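I've been building websites for other people for longer than I care to admit, and the bit I always hated was the handover. You finish the thing, the client loves it, and then three weeks later they ring up asking where the invoices went, who has the login for the domain, and could you just move the logo a smidge. Danko is what I made so I could stop losing those emails!

It's a client desk for small web studios. Each client gets one page with their jobs, files, notes and renewal dates on it, and you get a single list of everything that's waiting on you. I wrote the first version on my own over one very long November (for a bakery site, if you must know), then Štefánia Hrubý joined and politely rewrote most of it.

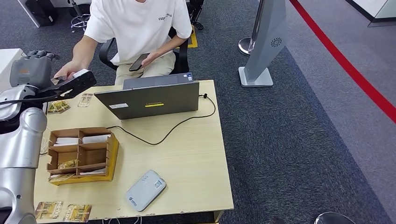 *Passing a handheld device across the table.*

## What you get

- A page for every client, with their own login
- Change requests that arrive as proper tickets, with the page address already filled in
- Reminders for domains, hosting and certificates – 34 days ahead by default, and you can alter that
- Time notes you can turn into an invoice line
- Export of the whole lot as plain CSV files, whenever you like

There's no chat window. I tried one for a bit and all it did was give people another place to ask about the logo. If you really want chat, the Wikeo add-on from Norbert Doležal does it nicely and plugs into the ticket list, but you'd buy that from him.

## The two plans

**Danko Solo** is for one person and up to 24 clients. That's the one I'd have bought myself back when I was working from the spare room.

**Danko Studio** is for teams. You can have as many clients as you like and up to 2,000 open tickets, and you can set who sees what. Anežka Machala's studio in Prekuvow moved over to it last year with 3,971 old tickets in tow, nearly all of them closed, thank goodness. The import took an evening and she only shouted at me once (the dates had come through American style – fixed now).

Both plans run in the browser, so there's nothing to install, and they work fine on a phone. I do most of my own replies on the train.
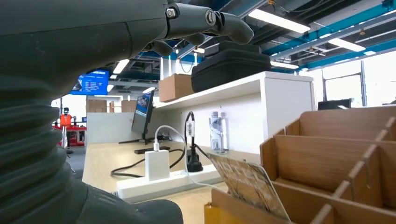 **Can I move from Solo to Studio later on?**

You can switch whenever you want from the billing page, and your clients, files and tickets all stay exactly where they are. We take whatever is left of your Solo payment off the first Studio bill.

## Setting up

Sign up, add a client, send them the link. If you're coming from Skerkeo, pick "Import" first and give it your export file before you add anyone by hand, or you'll end up with doubles. Marcela Rusnák answers the support inbox in the mornings and I do the afternoons, so if the reply rambles on a bit, it's probably from me.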